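Workshop news: looking after the two-arm cell at Falov
December 2, 2021

The two-arm cell at Falov passed 2,036 running hours last month, so it was taken out of use for its second full service. Hervé Le Goff did the work with one helper from Ďurica, and it took 15 working hours across three shifts.

Most of the time went on the grippers. The fingers were taken off, cleaned along the inner faces and put back with new screws from Lemex. Two on the left side had worked slightly loose. Both wrists were then driven through their full range while Hervé watched the cables. The one on the left now has a longer loop over the gripper, as the old routing pulled tight when the arm reached across the table.

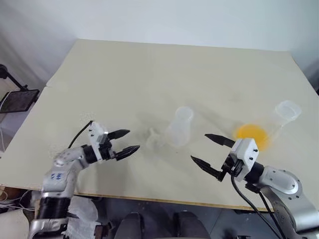 Both grippers open over the table, with the two cups between them.

After that came the zero positions. Each arm was sent to its home pose and checked against the marks, and the right one needed a small correction at the wrist. The old values are in the cell logbook on page 295 if anyone wants to compare.

The table gets its own line on the service sheet this year. Light objects are hard to pick if the top or its cover has shifted, so its height was measured at each corner before the arms were taught their positions again. Please don't lean on the near edge when reaching in.

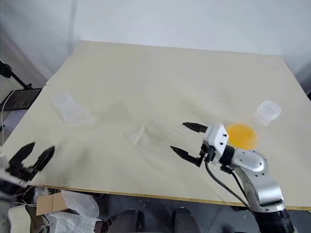

The right arm over the table, gripper open and cables running down toward the link.

Two jobs remain. The cables under the table still need tying up, and a spare pair of fingers is on order from Clirport under part number 516. Until they arrive, report any chipped tip to Hervé and stop the cell.

The next service is due after the summer. Daily checks stay as they were: fingers, cables, wrist screws, emergency stop.

Recent items
New shelving in the parts store
Changes to the Falov shift handover
Lemex order dates for December
Forklift refresher: who still needs it

This site uses cookies to remember your settings. Accept | Manage cookies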